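Play kitchen

A play kitchen is a set of child-sized or tabletop cooking things used in pretend play. It can be a full cabinet with a sink and burners, or simply a table with dishes and toy food laid out on it, and the second kind is every bit as much fun! Children usually start by serving "meals" to whoever is nearby, then move on to recipes, shops and whole restaurants.

Toy food

Fruit is the classic starting point. Bananas, strawberries and citrus slices are easy to recognize from their color and outline, even for a very young cook, and they look wonderful against a plain plate.

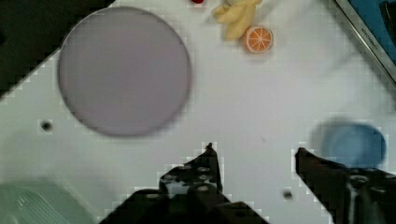 Toy food comes in wood, felt and plastic. Designer Ida Görtz, whose Larard range began with just 6 pieces and grew to 90, liked to show fruit already cut so that the inside could be seen (the segments of an orange are half the charm).

Dishes and tools

Plates, cups and bowls often come in soft colors such as lavender, mint and pale blue. A colander is a favorite with many children, who love the rows of holes and will happily drain invisible pasta all afternoon.
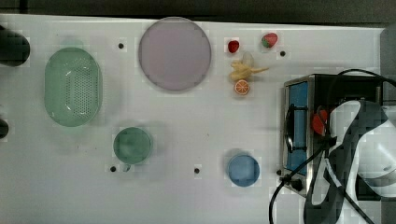

Appliances

The toaster oven is a splendid centerpiece for a tabletop kitchen. It has a door, knobs and a space inside, which gives a child plenty to do between courses. Other popular choices are mixers, kettles and coffee makers. Pots, a spatula and a bottle of ketchup round things out nicely.
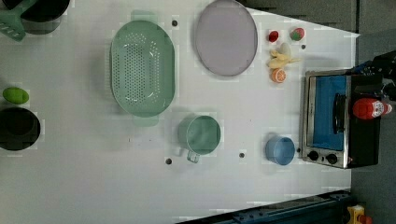
Tabletop kitchen with colander, plate, toaster oven and toy foods.

Collecting

Older sets have a lively following. Collector Tetteh Nartey owns more than 100 plates and cups, many of them from the Engström and Kutix lines, and swaps duplicates with other collectors every January.

See also: Dollhouse; Tea set; Toy shop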